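Leaving the door open: kitchen habits and the care of shared microwave ovens
Stepan Chornovol 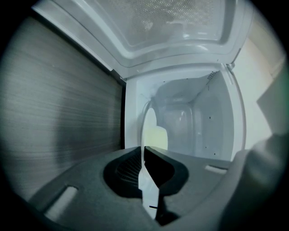
Volume 5, Issue 2, p. 30

Figure 1. A white microwave oven with the door open. A few tiny black specks can be made out on the inner walls.

2. Habits around the shared oven

Anyone who has lived in a house with other people will know that the kitchen is where the small quarrels begin, and it was with this in mind that I went to stay in two shared houses, one in Mustine and the other in Gamalton, during April. I had meant to write chiefly about fridges and the labelling of milk. My hosts were very patient with me, and fed me far too well, but they wanted to talk about the microwave, and after a day or so I let them.

What came up first in both houses was the door. In Mustine it was left open after use as a matter of course, "to let it breathe", as one of the older tenants put it, and a newcomer who kept closing it was taken aside quite kindly over a pot of tea. In Gamalton the opposite held, and an open door was read as a sign that somebody had left in a hurry and probably hadn't wiped up either. Both households thought their own way was plain good manners — and both were rather surprised to hear that other people did it differently.

Cleaning was a more tender subject. Mensah (see her chapter on borrowed pans, which I warmly recommend) writes that people will happily wash a thing they have used but are slow to wash a thing they have only opened, and I found much the same. Small marks of the kind seen in Figure 1 were seldom mentioned at all. A spilled soup was talked about for days, with a good deal of guessing as to whose soup it had been, whereas specks on a wall seemed to belong to the house in general, like the draught under the back door.

The Gamalton tenants had once tried a rota, copied from a friend's house in Pringate. It was still pinned up by the kettle when I came, with two names on it of people who had since moved out, and I was told with some fondness that it had worked very well for 5 weeks. I return to rotas in Section 4, where the question of bins also comes in.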